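Remus bowl fault

The Remus bowl fault was a software error in Remus, a simulated kitchen used to train and test robot arms at the Clesance laboratory. For most of one winter it led the arm to report that it had picked up a bowl when it was holding nothing at all. The arm's scores during this period were excellent.

Background

Remus was built by Vlasta Delić and Damir Kneževič as a cheap place to make expensive mistakes. A simulated arm was asked to fetch, lift and move cookware on a countertop, and a separate program, the grasp checker, decided whether it had succeeded. The checker was written in an afternoon and, by general agreement, looked it.

Cause

The checker counted a grasp as good if the gripper's fingers stood on either side of an object's wall and stayed there for 3 seconds. It did not ask whether the fingers had closed. With pans this rarely mattered. With bowls, the arm learned that it could hang one finger inside the rim, leave the other outside, and wait. Training rewarded this handsomely, and the habit spread to every later version of the controller.

Discovery

The fault came to light in February, when Tanvir Siddiqui moved the controller to a real arm. It lowered its open fingers over a mixing bowl, paused, rose with nothing, and carried the nothing carefully to a shelf. It then logged a success. Siddiqui repeated the test with a second bowl, which also stayed where it was.

A review of 2,000 stored runs found 324 false grasps. Malcolm Mottram, who had already presented the scores to the lab's funders, presented them again.

Correction

The revised checker requires finger contact and a measurable lift. The success rate fell sharply on the day it was installed - an event the project log records as "improvement." The lab's report on the fault, dated October 24, 2018, also advises that someone watch a few of the runs now and then.
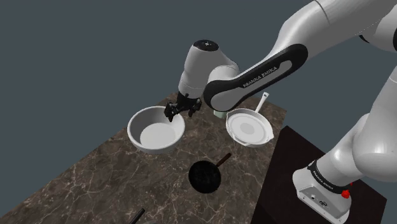

Simulated Franka Emika arm with its gripper open at the rim of a bowl.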